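Nirlow Sorting Kit: frequently asked questions

Last updated in November. If your question is not answered on this page, write to the support desk and we will reply within two working days.

What is the Nirlow kit?

Nirlow is a bench kit for teaching a robot arm to pick up mixed household objects and put them somewhere else. It comes with a two-finger gripper, a wrist camera, a fixed camera with its own stand, mounting plates, cables, and the software that records and replays picks. The arm itself is sold separately.

Who is it for?

Most of our customers are college departments, small research groups and firms that want to try out picking before they spend money on a full cell. You need to be comfortable with a command line and a hex key. You do not need to have programmed an arm before.

Which arms does it fit?

The standard plate fits the Prillard arm, both the short and the long reach. A second plate for the Gremov arm can be ordered at the same time or added later. We do not supply plates for other makes, but the drawings are on the downloads page and several customers have had their own cut. If you do this, check the bolt depth before you fit the gripper. A bolt that is too long will foul the first joint.

What is included in the price?

The hire price covers the kit, delivery both ways within the mainland, one remote set-up session and the software for the length of the hire. The purchase price covers the same, with the software for as long as you own the kit. Set-up on site is extra and is quoted by distance.

Can I hire before I buy?

Yes. The shortest hire is 13 weeks. If you buy within that time, the hire already paid is taken off the price. Hires start and end on a Friday.

What sort of objects can it pick?

The gripper works best on things with a narrow part it can close on, such as handles, sticks, strips and the edges of thin boxes. Kitchen spoons, brushes and slotted turners are all good objects to start with. Large smooth balls and limp cloth are poor ones. The fingers open to 40 mm, so anything wider than that at its narrowest point has to be held by an edge or a rim.

Do I need to buy your objects?

No. We sell a small starter set, but it is only a convenience. Use whatever your own work calls for. Things bought from an ordinary kitchen or hardware shop are fine, and a mixture of colours and finishes will give you more useful recordings than a matching set.

What about clear containers?

They can be used. Clear walls are harder for the cameras than coloured ones because the edges show up only as faint reflections. We suggest you do your first recordings with solid coloured bins and bring in clear ones once the picks are steady. Keep the same lamp settings throughout a session.

How many recordings do I need?

It depends on the task. For one object in one bin, a few dozen good recordings are often enough to see whether the idea is sound. For a mixed bin, plan for 1,000 or more. Our own mixed utensil set, which is supplied with the software, has 516 recordings and is meant as a starting point to which you add your own.

Why are there two cameras?

The wrist camera sees what is between the fingers and directly beyond them. The fixed camera sees the arm and the container from outside. Either can be switched off in the settings, but we advise against it while you are recording. You can always leave one view out later, and you cannot put back a view you did not record.

My wrist camera pictures are blurred. Is the camera faulty?

Probably not. Some blur in the background is normal when the arm is moving, and the held object should stay fairly sharp. If the fingers themselves are blurred while the arm is still, wipe the lens with a dry cloth and check that the camera screws are tight. If it is no better after that, send us a short recording.

Can the gripper reach the bottom of a deep bin?

Usually, but the wrist is wider than the fingers and will meet a high wall before they reach the floor of the bin. A bin with one low side is easier to work with. Set the bin height in the software before the first run, and leave enough slack in the cable for the wrist to turn. Do not tape the cable to the arm below the last joint.

How much room does it need?

A solid table and clear space on all sides of the arm to its full reach. Windows are not a problem in themselves, but try not to point the fixed camera straight at one. Very shiny table tops may need a matt cloth or mat if reflections trouble the software.

Is it safe to use around other people?

The kit does not change the safety rating of your arm, and your arm's own instructions come first. Keep hands out of the container while the arm is powered. The stop button must be within reach of whoever is running the session.

How do I replace the fingers?

Each finger is held by two screws. Power down, remove the old pair, fit the new pair and run the zero routine from the tools menu. Always change both together. Spare fingers are kept in stock and are sent out the same day if ordered before noon.

Who do I speak to about training?

Training is arranged by Lihua Yin. A half-day remote course is available on most weeks, and groups can share one place. Notes for the course, known as the Phùng notes, can be downloaded without signing up.

What does it look like in use?

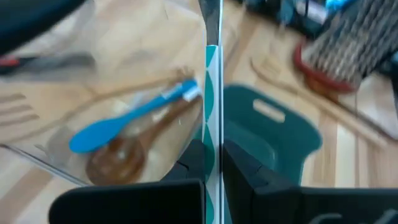
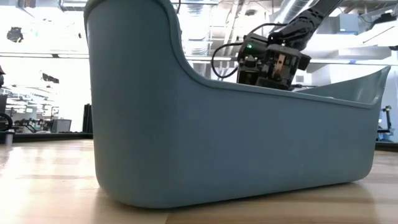

First picture: wrist view, with the fingers closed on a patterned strip. Second picture: fixed-camera view, with the gripper at the low part of a blue-grey bin.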